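Dear Nomvula,

September has been a good month for us at Horkdale, and I am so glad to have something cheerful to send you. Marthinus Fourie has now recorded 17 demonstrations by hand for the Valesico arm – slow going at first, but he has found his rhythm!
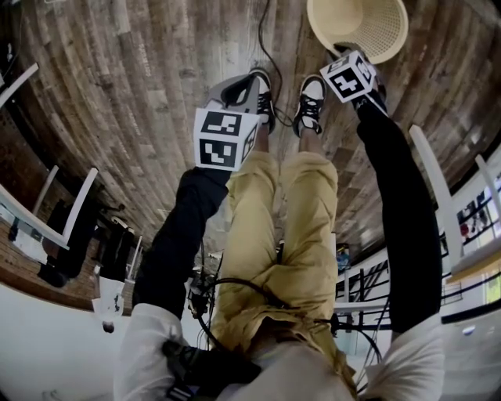
A marker cube in each hand during a demonstration session.

We still hope to reach 200 before the Flerside review, and I would dearly love to bring on 2 more demonstrators, if the budget can stretch that far.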